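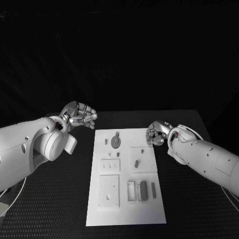 4.3 Ausgaben eines Werks zusammenführen

Im Katalogmodul von Ralness wird jede Ausgabe als eigener Datensatz geführt. Ausgaben desselben Titels lassen sich unter einem Werkdatensatz bündeln. In der Trefferliste erscheint dann nur das Werk, die Ausgaben werden in der Detailansicht nach Erscheinungsjahr aufgelistet.

Voraussetzung: Benutzerrolle »Katalogpflege« oder höher.

1. Menü Bestand > Werke öffnen.
2. Titel oder Verfasser in das Suchfeld eingeben. Mindestens drei Zeichen sind erforderlich.
3. Die gewünschten Ausgaben in der linken Spalte markieren.
4. Schaltfläche »Zusammenführen« wählen. Das Fenster »Werkdatensatz« wird geöffnet.
5. Leitausgabe festlegen. Titel, Verfasser und Klappentext des Werks werden aus dieser Ausgabe übernommen.
6. Mit »Speichern« bestätigen.

Hinweis: Übersetzungen werden nur dann vorgeschlagen, wenn das Feld »Originaltitel« ausgefüllt ist. Abweichende Schreibweisen von Personennamen (Mac Carthaigh, MacCarthaigh) sind vorher in der Normdatei zu verknüpfen, siehe Abschnitt 4.7. 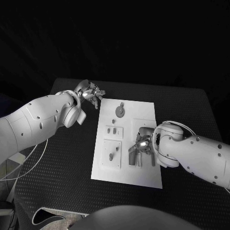

7. Index über Extras > Index aktualisieren neu aufbauen. Bei mehr als 800 zusammengeführten Ausgaben den Vorgang in Teilmengen ausführen.

Achtung: Beim Zusammenführen werden Leserrezensionen dem Werk zugeordnet. Die Zuordnung zur einzelnen Ausgabe geht verloren und wird auch beim Auflösen des Werks nicht wiederhergestellt. Rezensionen vorher über Datei > Export sichern.

ISBN

Zulässig sind Nummern mit 10 oder 13 Stellen. Bindestriche werden beim Speichern entfernt. Ausgaben ohne ISBN erhalten eine interne Kennung mit dem Präfix RN.

Fehlermeldung 19: Eine der markierten Ausgaben gehört bereits zu einem anderen Werk. Zuordnung im Register »Verknüpfungen« lösen, dann ab Schritt 3 wiederholen.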